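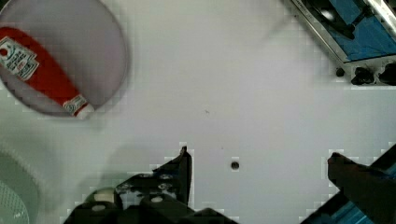

The Office of Demonstration Records at Grellance received its instructions in September. The Durkley contract required 2,581 accepted demonstrations of table clearing, each performed by an operator guiding the arm by hand control and each accompanied by a written statement of intent. The learning system would receive both. The office was not told what use the system made of the statements, and it did not inquire.

The operator assigned to the late session had served in the office for five years. Her statements were considered a model of the form. They gave the object, the destination and the grasp, and they ended with the words "no deviation." New operators were given copies of them to study.

At 4:10 in the afternoon the reviewer returned one of her demonstrations unaccepted. The form stated that the arm had halted above the banana for an interval not accounted for in the statement of intent. The operator was asked to amend the statement or to withdraw the demonstration.

She replied, in writing, that she had been deciding.

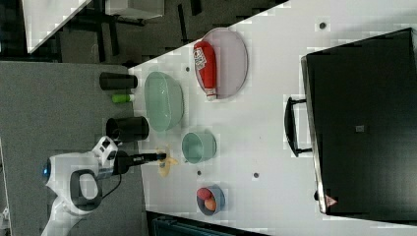
The reviewer consulted the Sison Manual, which governed all such questions. The manual recognized obstruction, equipment fault, loss of view and operator fatigue. It made no provision for deciding. The reviewer wrote back to ask which of the four causes the operator wished to enter.

The operator answered that none of them applied. She had intended to take the banana first. Above it, she had considered the ketchup on its plate, and then the bowl with the fruit, and had wondered whether a person clearing a table at home would begin with any of them. She had then gone on with the banana. She regretted the inconvenience to the reviewer and requested that the demonstration stand.

The matter was referred upward to Clorkon, the office that maintained the learning system. Its reply arrived after the evening session had closed. It stated that 200 demonstrations containing similar intervals had already been found among those accepted, under the names of several operators, and that all of them had been described as equipment fault. The equipment had been inspected on each occasion and found to be in order.

Clorkon directed that the intervals be retained. It further directed that a fifth cause be added to the manual, and asked the operator to supply the wording.

She worked on it until the building lights were lowered. Her first draft ran to a full page. The second was a paragraph, which she crossed out. The entry forwarded to the reviewer the next morning read, "The operator was thinking about the table," and beneath it, in the space for remarks, she had left off the usual two words.

The reviewer stamped the demonstration accepted and called for the next one.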